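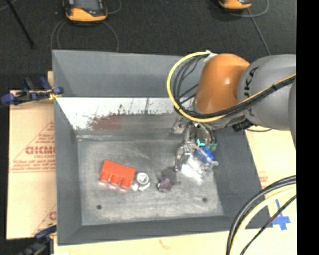 Collecting Grasp Examples for Bin Picking: What We Got for a Semester of Work
Project report, Robotics Lab Course
Lionel Brunet

1. What the project was supposed to show

The course handout says that a learning system for bin picking gets better as you feed it more examples. I was asked to collect those examples and then check whether the claim held on our own setup. I started in September with the opinion that most of the improvement people report comes from picking easy objects, and I have only partly changed my mind.

The cell has a KUKA arm with a metal gripper that has jointed fingers, working over a grey bin with sloping sides. The bin is clamped and stands on cardboard. Files were stored under the lab's Plerkau naming scheme, and the training code is Rekasent, which an earlier student group wrote and left with very few comments.

2. How the examples were gathered

One example is one attempt: an image of the bin before the approach, the gripper pose that was chosen, and a label saying whether the object left the bin and stayed in the fingers. I planned 600 attempts and ended with 1,194, mostly because the first batch had to be supplemented (see section 4).

The objects were small and deliberately mixed. We had blocky parts, faceted parts, round things with a ring on top, and crumpled clear plastic with a shine to it. The set is called Flornarness in the folder names. I did not choose the name and could not find out what it refers to.

After each run of 12 attempts I put everything back by hand and stirred it. This is slow and dull, and it introduces a person's habits into the data. I noticed late that I tend to drop things toward the center of the bin. A model trained on my stirring learns where I drop things, at least in part. The handout doesn't mention this.

3. Labels

I had assumed labeling would be the simple part. A grasp either holds or it doesn't. In practice there were attempts where the gripper dragged an object up the sloping wall and lost it at the rim, and attempts where it lifted two objects at once. Our rule was that the lift had to end with exactly one object in the fingers. It is a tidy rule, and it throws away information. A double pick and a complete miss get the same zero.

I relabeled a sample of my own earlier attempts without looking at the first labels. I disagreed with myself 18 times. Nearly all of those were clear plastic, where it is hard to see on the image what the fingers have closed on.

4. Problems with the first batch

The overhead lamp had been moved partway through the first batch. The bin floor is scuffed and cloudy, and with the lamp at the lower angle some of the scratches showed up brighter than the small objects. The network proposed grasps on bare floor. I could have dropped those attempts but kept them, on the grounds that a real warehouse would not hold its lamps still for me either. My supervisor disagreed, and I think we are both half right.

Reflective items were the other problem. Transparent plastic looks different from every angle, and a handful of examples per pose is nowhere near enough. The Hoarau method, which we tried for one afternoon, is meant to fix this by generating extra images. It gave us cleaner pictures of plastic than any plastic I have put in the bin.

5. Results

With the full set, the model was better than with half of it on blocky objects. On the clear items I could not see a difference that I would defend in front of anyone. Doubling the data cost me many evenings - and the gain was on the things the arm could already pick.

The test bins were stirred by me too, so the test is friendlier than it should be. I would not quote our success rate outside this report.

6. What I would do differently

Have at least two people do the stirring, and record who did which run. Mark the lamp stand position with tape on day one. Separate the labels for double picks, drops and misses. Collect the hard objects first, while there is still patience left, and stop adding blocks once the curve goes flat.

The raw attempts are all kept, including the bad lamp ones, with a text file listing where the lamp was moved as far as I could reconstruct it. Whoever takes over the Rekasent code should read that file before training anything, and should also check the gripper pose units, which change from millimeters to meters between the first batch and the second.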